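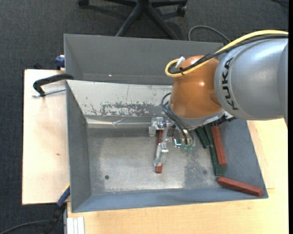
I've promised Vitalii 404 good grasps by the end of May, and as of teatime I have 183, so you'll forgive me if the blog has been a bit quiet lately! Each one goes into the pile that Nillar (our learning program, named long before my time) studies to work out how to pick things up. The green blocks have been lovely to work with, but the reddish-brown ones do like to huddle down the right-hand side of the bin, and coaxing the KUKA in among them takes more patience than I was born with. I lost 3 runs this morning to a mistyped label, which was entirely my own doing, and had a little sulk over a biscuit. Tomorrow I'll shuffle everything about and start again from the left.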